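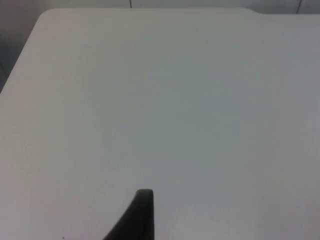 I've now seen *The Wubshet Crossing* twice in one week, which I haven't done with any film since I was a student with a cinema pass and no furniture. The second time I went on my own on a Tuesday afternoon, sat in the third row of the Clana with a bag of wine gums, and grinned for most of it like an absolute fool.

So, the plot (such as it is). Two sisters inherit a ferry. It's a small, ugly, flat-bottomed thing that carries 17 cars at a push, and the bank wants it sold before the winter timetable starts. The older sister wants to sell too. The younger one has already painted a new name on the side. They argue, they run the ferry, they argue while running the ferry, and a man with a van full of geese keeps missing the last sailing. It's a comedy! I'd somehow got it into my head that it was going to be a grim one about debt, and I think the trailer has a lot to answer for there.

What I love most is how well it understands work. Ropes get coiled, tickets get torn, someone has to count the change at the end of the day and it's never right. There's a long stretch in the middle where hardly anything is said for what must be ten minutes, and you could have heard a wine gum drop. Then the geese get out. I won't spoil it, but the woman behind me laughed so hard she had to go and stand in the corridor.

The older sister's performance is the one I keep thinking about. She does so much with being tired. There's a bit where she reads a letter, folds it, puts it in her coat and asks if anyone wants toast, and I was in pieces both times. The younger sister gets the bigger laughs and the better hats, and she's great fun, but it's the toast I'll remember.

Grumbles? A couple. The bank manager is a pantomime villain who seems to have wandered in from another film, and the last scene on the jetty goes on one song too long. I'd also have liked more of the mother, who gets two scenes and steals both. At a shade under two hours it could easily have found room for her.

The Clana was showing it in Screen 2, the one with 60 seats and the radiator that clanks, and on Saturday night it was packed. It moves to the Vinel next week, in the big room with all 353 seats, and I'm a bit torn about that. A film this good deserves the crowd, and the water will look gorgeous up there, but it felt lovely being squashed in together. If you do go to the Vinel, sit upstairs. The sound under the balcony is still muddy, whatever they say they've done to it.

I've since dug out the same director's first feature, *Gustine*, which I'd never even heard of. It's much rougher, made on next to nothing, and half of it takes place in a launderette. I'm 32 minutes in and had to stop for tea, but there's already been a cracking row about a tumble dryer, so I'm off to finish it now.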